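Hendier Help > Hardware > Grippers and end effectors

Comparing finger pads on hand-held grippers for cloth - how do I make it a fair test?

Asked by Sekar Nasution
Tags: hand-held gripper, finger pads, cloth, wrist camera

I'm trying to choose between two sets of finger pads for a pair of hand-held grippers. One set is the Nurkulent ribbed pad, the other is the Gronia smooth silicone one. The grippers are the same otherwise, and whichever pads win will go on the arms later, so I'd like to get this right before we order more.

The task is simple. A square of blue cloth lies on a bed with a pale fitted sheet, and the operator has to pick it up by the corners and fold it in half, then in half again. I have a budget of 500 attempts in total, split evenly between the pads. A view from head height, with both grippers at the cloth:
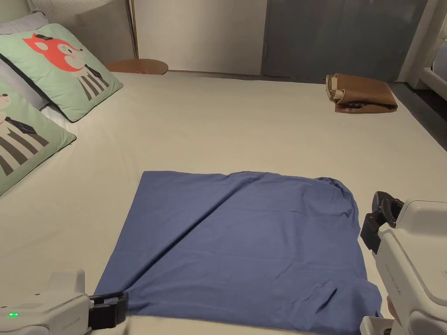
Blue cloth on the bed, one gripper on either side.

My trouble is with the corners. With the smooth pads the operator often gets the cloth and a pinch of the sheet together, and I don't know whether to call that a failure. If I do, the smooth pads look terrible. If I don't, they come out slightly ahead because they hardly ever drop the cloth once they have it.

The other thing is that operators get better. I ran all the ribbed attempts on the first day and the smooth ones on the second, and the second day was faster from the start. I suspect that is practice and has nothing to do with the pads.

So:
What should count as a successful grasp?
Can I rescue the data I have, or do I need to start again?
Is there any point in using the gripper camera to judge it, or is the head view enough?

I've read the Begum notes on pad wear but they only deal with rigid objects.

Answer by Aisyah Goh (accepted)

Start again, I'm afraid. You can't separate pad from practice if each pad had its own day. Keep the old runs as practice data and don't put them in the same table.

For the new ones, swap pads in short blocks and let a coin decide which goes first in each session. It is a nuisance with the screws, but if you have a spare pair of grippers you can fit one pair with each pad and just change hands. Check that the opening width matches on both pairs first. We had two pairs that were meant to be identical and one closed a shade further than the other, and that alone changed how often it caught the sheet.

On what counts, I would score three things separately and not try to squeeze them into a pass or fail:

Contact - did the pads close on the cloth at all.
Clean pick - did the cloth come up without the sheet.
Hold - was it still in the fingers at the end of the fold.

Then the sheet problem stops being an argument. The smooth pads can be worse at clean pick and better at hold, and you decide which matters more for your job. For folding on a bed I would care most about clean pick, as a dragged sheet moves everything else on it.

You also need to fix how the cloth is laid out. In your picture it is nearly flat, with a long diagonal crease and some bunching at the right edge. A corner next to a bunched edge is a much easier grab than a flat one, since there is already something standing up to close on. Either smooth it out every time or write down which corners start raised. I'd do the first.

As for the camera, use both if you can. The head view is good for judging the fold, but at the moment of the pinch the fingers can hide the corner. The view from the gripper shows you what is between the pads, like this one:
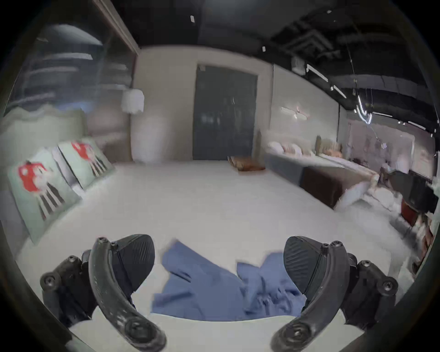
Last edited Sun 24 March

With the fingers either side of a bunched cloth like that you can judge the gap and how the cloth sits in it. You can also see the pad faces, so you can tell from the footage which pads were fitted if somebody forgets to write it down. The ribs on those are quite clear.

Two warnings. The wide lens bends things towards the edges, so don't measure distances off it unless you have calibrated. And the top of the cloth is a bit blurred there. If most of your picks look like that, try a shorter exposure before you begin, then leave it alone for the whole test.

Have someone else score the video if possible, without telling them which result you're hoping for. They will see the pads, so it isn't a blind test, but it's better than the operator marking their own work.

Answer by padwear

Ribbed. Smooth silicone picks up lint and after that it's a different pad. Wipe them every session whatever you choose.

Comment from Sekar Nasution on the accepted answer

Thanks. I've got a second pair so will do it the way you say. The closing width was off between the pairs - I've shimmed one and will check it again before each block. Do you score each hand separately or the pair together?

Reply from Aisyah Goh

Separately for contact and clean pick, together for hold. If one hand loses its corner the fold has gone anyway.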